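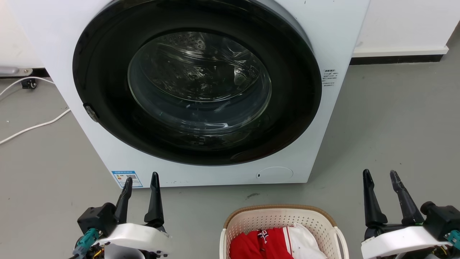

A front-loading washing machine with its door closed and an energy label on the front panel.

Shared laundry room

A shared laundry room is a room in an apartment building where tenants wash clothes in machines they do not own, on a schedule they did not write. It is common in buildings put up before private kitchens and bathrooms were given their own water hookups, and it survives in many newer ones where the developer preferred to sell the space as a bedroom.

Origins

The shared laundry room descends from the wash house, a separate building in the yard with a copper boiler and a stone floor. Wash houses were used in turn, usually one household a day, and a missed turn could mean a month of dirty sheets. When boilers moved into basements the turns moved with them. The machines have since been replaced many times over. The turns have proved harder to replace.

Booking

Three systems are in general use. The oldest is the paper list, pinned to the door with a pencil on a string. The pencil is normally gone within a week and the string stays up for years. The second is the lock board, on which each apartment has a small numbered cylinder that is moved to the wanted time slot. The third is the booking app, which sends a reminder an hour before the slot and another when the slot has been lost.

In the Grustport housing estate, which has 76 apartments and 3 laundry rooms, all three systems were in force at once for most of a winter. A tenant could hold the same Saturday-sized block of time on paper, on the board and on a phone, and still find somebody else's towels going around. The app, called Tomance, became the only valid system in March. The lock board was left on the wall and is still used by residents who regard the matter as open.

Etiquette

Most house rules cover the lint filter, the drying lines and quiet hours. Few say anything useful about the central question, namely how long a finished load may sit before another tenant is entitled to take it out. Custom varies from five minutes to never. Removed laundry is placed on top of the machine, folded by the kind and heaped by everyone else.

Marlies Wallner, in her study The Basement Hour, collected 1,263 notes left in laundry rooms over 31 years. She sorted them by tone and found that the politest were also the longest, and that the word "kindly" was nearly always followed by a threat. Lost socks were the most common subject. Wallner's chapter on underlining is often cited.

Costs

Charges may be folded into the rent, paid by coin or token, or billed by the cycle. Tokens were once widespread and are still found in kitchen drawers long after the machines that took them were scrapped. Billing by the cycle is generally considered the fairest method — chiefly by people who live alone.

Decline and return

As small home washers became cheaper, many shared rooms were turned into bicycle storage, and the bicycles were then stored in the hallway as before. Some newer buildings have brought the shared room back under other names, with armchairs and a coffee machine. The booking disputes are the same.

See also

Clothesline
House rules
Laundromat
Wash house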